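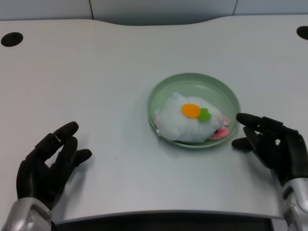 hkarakaya
How many demos do you collect per task before the first training run?

prusthorpe_lab
One hundred, then we train and see where it fails.

cmedina
100 is low for two hands. Our July set had 43 good ones out of 108 and the policy never learned to release.

hkarakaya
Did you keep the failed ones?

cmedina
No, deleted. Operator drops it, we reset and go again.

stalel
Disagree with deleting. Label them and leave them out of training. You may want the recoveries later.

cmedina
Storage isn't free. We're at 2396 episodes on Zamani already.

prusthorpe_lab
I'm with stalel. Also vary the start position, that helped us more than the count did.

hkarakaya
OK. Going with 100, keeping failures in a separate folder. Will post the numbers.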